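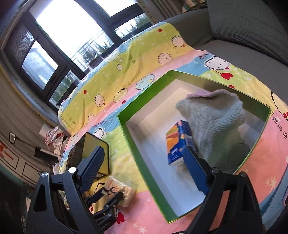
How long can I keep an opened tin of emulsion in the shed?
Asked by Wandlow on October 8, 2019

I have most of a tin of matt emulsion left over from doing the hall. It was opened in February and the lid has been pressed back on since then. The shed has no heating. I would like to use it on the back bedroom but I don't want to put it on the wall and have it come off again. Is there a way to tell if it is still good? It is a water-based paint, off-white, ordinary stuff from the trade counter.

Randalberg
Two years is a fair guide for water-based paint once it has been opened, so yours should be well inside that if the lid has been tight. The shed is the bigger worry. Water-based paint that has frozen and thawed a few times goes lumpy and will not mix back in, whatever the date on the tin.

Open it and look before you do anything else. A layer of thin liquid on top is normal and stirs in. A skin is fine too, as long as you cut round it and lift it out in one piece -- don't stir it in or you will be picking bits off the wall. Stir from the bottom with a flat stick for a good few minutes. If it goes smooth, brush some on a bit of card and let it dry overnight. If it looks grainy like cottage cheese, or rubs off the card with a finger once dry, it has had it.

Smell matters as well. Emulsion can go off in the same way food does. A sour or eggy smell means bacteria have got in, and the smell can hang about in the room for weeks after painting. I would not use it in a bedroom.

For next time, wipe the rim before you put the lid on, lay a piece of cling film across the top, and tap the lid down with a rubber mallet. Keep it in a cupboard indoors.

Stamine518
mine was 7 years old and it was fine. just give it a stir

Echevarría
I agree with most of what Randalberg says. I would add that you should strain it even if it looks all right. An old pair of tights over a clean bucket does the job. Dried crumbs from the rim always fall in when you prise the lid off, and you only see them when the light is on the wall.

Also check how much you have before you start. A part tin may do one coat and not the second, and a new tin of the same colour may not match exactly. If you do have to buy more, mix the old and the new together in the bucket first.

If it turns out to be no good, don't pour it down the drain. Ring the tip and ask -- ours won't take liquid paint, so I mix it with sawdust or cat litter, leave the lid off until it sets hard, and then it goes in with the general waste.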